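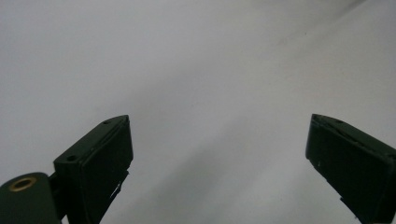

Why does a warehouse count its stock if the computer already knows how much there is?
The computer knows only what it has been told. Every receipt, pick, return and scrap entry is typed or scanned by a person, and a small share of those entries are wrong. A count compares the record with the shelf and corrects the record.

Inventory Control, Unit 4: Cycle Counting
Instructor: Chalerm Chantharasri
Notes revised 14 May 2022

4.1 Two ways to count

A full physical count stops all movement and counts every item in the building, usually once a year. Auditors like it because it gives one figure for one date. Warehouse managers like it less, since orders wait while the counting goes on and the counters get tired.

A cycle count takes a small group of items each working day. Movement stops only for the locations on that day's list. Over a year every item is counted at least once, and the important ones several times. An error made in October is found within weeks, while people can still remember the shipment.

4.2 Choosing what to count

Most sites sort items into classes A, B and C by annual usage value, meaning units used in a year times unit cost. Class A is a short list of items that carry most of the money. Class C is the long tail: washers, labels, cheap fittings.

Do not sort by unit cost alone. An expensive spare that moves once in three years may belong in C, and a cheap part used all day may belong in A. Some sites also move an item up a class if running out of it would stop a line.

4.3 Measuring accuracy

Record accuracy is the number of records that match the shelf divided by the number of records checked. A record matches if the difference is within the tolerance for its class. Typical tolerances are zero for A, a small percentage for B and a wider one for C.

Worked case. The Navudis parts warehouse checked 1,000 records. After tolerances were applied, 981 matched.

Accuracy = 981 / 1,000 = 98.1 percent

Note that this counts records, not dollars. If we net the overages against the shortages in dollars, the result may look close to perfect even when many records are wrong. Report the two figures separately. The exam will ask you to explain the difference.

4.4 Carrying out the count

Print or load the list without the system quantity on it. This is called a blind count. A counter who can see the expected number tends to find it.

Finish open transactions for the location before you start. A pick that has left the shelf but has not been posted looks like a shortage.

Check the unit of measure. Boxes entered as pieces are a common cause of large differences — look for this first when the gap is a round multiple.

If the count is outside tolerance, a second person recounts before anything is adjusted.

4.5 Finding the cause

An adjustment fixes the number and leaves the cause in place. Keep a reason code for every adjustment and review the codes monthly.

Case for discussion: Boros supplied a bracket to the Dosta site in cartons of 12 and later changed to cartons of 11. The item master was not updated. Receiving posted 312 pieces for 26 cartons, and the shelf held 286. The counter adjusted the record, and the next delivery brought the error back. Be ready to say which department should have caught the change and what the reason code should have been.

Reading for next session: Panton case packet, sections on returns and quarantine stock. Bring a calculator. The homework from Unit 3 is due at the start of class — late sheets lose half credit.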